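13/08/2019 — Rangement, pièce Himau

Tri des baguettes, suite de juillet. Bois clair et noires ensemble dans le bac en plastique rose, posé sur le lit, couverture rayée laissée en place. Dépôt une par une, tenues verticales. Longueur relevée sur le lot : 31 cm.

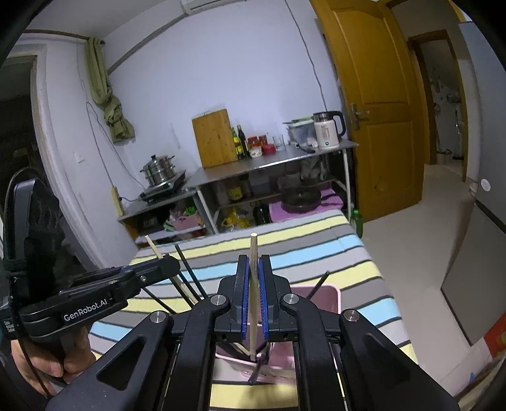 Les noires restent inclinées contre le bord — bac trop évasé pour ce lot. Essayer le modèle Cornolen, 4 cm plus haut. Table inox non traitée : bocaux, bouilloire et planche à découper à reprendre avec Stelmakh. Poêle à laisser sur l'étagère du bas.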